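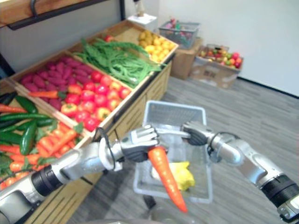
Web Typography, Unit 4: Line Length, Weight and Figures

Notes by Gopinath Menon. Revised July 23, 2022.

4.1 Measure

The measure is the length of a line of text, counted in characters including spaces. For body text on a service page, set the container to a maximum of 70 characters. Use the ch unit or a fixed rem value. The ch unit is the width of the zero in the current font, so a container of 70ch in Droteo holds more than 70 average letters. Test with real content before fixing the value.

Narrow screens set their own measure. Do not reduce the font size to fit more characters on a line.

4.2 Fallback fonts

A fallback font is shown until the web font loads. If the two differ in width, lines break in new places and the page shifts. The Grallel exercise files contain a page with 271 words of body text, set first in the fallback and then in Droteo. Compare the line breaks and note where the headings move. Then apply size-adjust to the fallback and repeat.

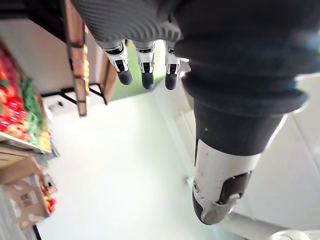

Weight and spacing have to be judged together. A bold face at a small size closes up the gaps inside letters such as e and a, and the strokes of m begin to merge. The three strokes of a lowercase m should read the way the three fingers of the robotic hand do, as separate uprights side by side ending at roughly the same height. If they run together, add letter spacing or drop one weight. Ruwan Herath's slides from Unit 3 cover the inner shapes of letters in more detail.

4.3 Figures

Use tabular figures in tables and lining figures in headings. Tabular figures share one width, so 198 and 271 align in a column. Set this with font-variant-numeric - not every font supports it, and the browser gives no warning.

Exercise

Set the Clanix price table in both figure styles. Submit both versions with a short note on column alignment. Notes may be up to 10 lines.

Reading for Unit 5: Krūmiņa, chapter on color contrast.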